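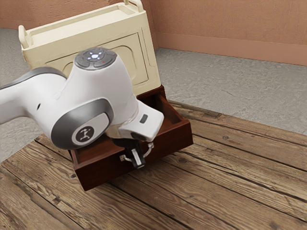
Slide 1. Robot arm over an open drawer (simulation).

Good afternoon. On behalf of the Piltano Sleep Center, I will speak on the cerebellum and the timing of movement. Purkinje cells are the only output of the cerebellar cortex, and they inhibit the deep nuclei. Climbing fibers signal error – pause on this point.

Our survey covered 100 adults over three months. Those with short sleep showed weaker learning in the eyeblink task. Refer to the handout for methods.

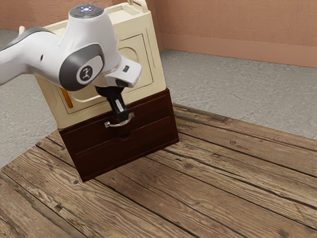
Slide 2. Robot arm and two-drawer cabinet (simulation).

Allow five minutes for questions, then yield to the Stistura group.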